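Notes on a drone box, second year
Dec 25, 2018

The drone I sing over is still the small electronic one, a Sudamau, bought used. I wrote last winter that I would replace it with a reed instrument once I was practicing regularly. I have been practicing regularly and I have not replaced it. These are the settings and habits that have held up, for anyone who chants alone at home and wants a fixed pitch under the voice.

Pitch

The box tunes by a dial with no markings finer than the note names. I set it with a tuner app at the start of each month and leave it. My base note is B3 minus a little, which the app reads as between 240 and 255 hertz depending on how warm the room is. In the cold months the box drifts flat during the first few minutes. I switch it on before I light the lamp and by the time I sit it has settled.

I tried a base note one whole step higher from the spring until August. It sounded brighter and I could hear the upper partials more easily, but by the end of a long sitting my throat was tight and I was pushing. Going back down fixed that in a week. If you are choosing a base note, sing your lowest comfortable tone, go up a fourth or so, and start there. Adjust by half steps and give each setting several days.

Volume

Lower than you expect. The drone should vanish when you sing and come back when you breathe in. If you can hear it clearly over your own voice, you will follow it a fraction late. I had mine too loud for the whole first year. The Treltside group, where I go on the first Sunday of the month, runs theirs through a speaker at the back of the hall, and you feel it in the floor more than you hear it.

Sequence

My morning sitting has not changed much:

Silence, 6 minutes
Single vowel on the base note, one breath each
The Maihi chant, 24 rounds
Silence until the bell

The Maihi chant is the short one, four phrases, the third of which rises and does not resolve. I learned it by ear and later found that my second phrase was wrong. I had been holding the long syllable for three beats where the group holds it for four. Relearning it took longer than learning it. The error still comes back when I am tired, usually past the middle of the rounds.

I keep the count on beads. A click counter was faster but I began waiting for the click.

Breath

I used to fill up completely before each phrase. This makes the first syllable loud and the last one thin. I now take in what the phrase needs and a small reserve. The breath goes in through the nose, low, with the shoulders left alone. For the third phrase I take a second short breath after the rise. Some people consider this a fault. The group at Treltside does it and so do I. 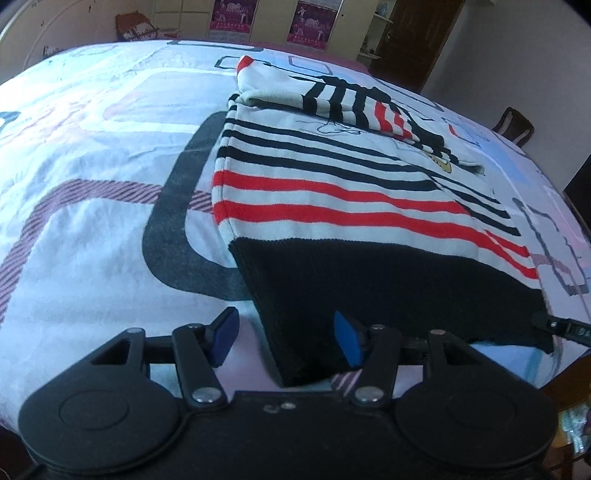 After the last round I do not turn the drone off at once. I let it run for ten or so breaths and listen to the beating between the two lower tones, then bring the volume down by hand over the length of one exhale. A sudden cut is unpleasant enough to undo some of the sitting. The dial on mine is scratchy near zero, so I stop just short and use the switch.

Power

The wall adapter hums. It is a faint hum, but it sits close to the base note and makes a slow wobble that I took for a tuning problem for several weeks. Batteries remove it. A set lasts me most of a month.

Plans

There is a weekend at Guvurach in January, two days of chanting with long silences, and I have paid the deposit. The box stays home for that one, as they use a harmonium tuned a half step above where I sing. I will move my own pitch up for the week before and see how the third phrase holds.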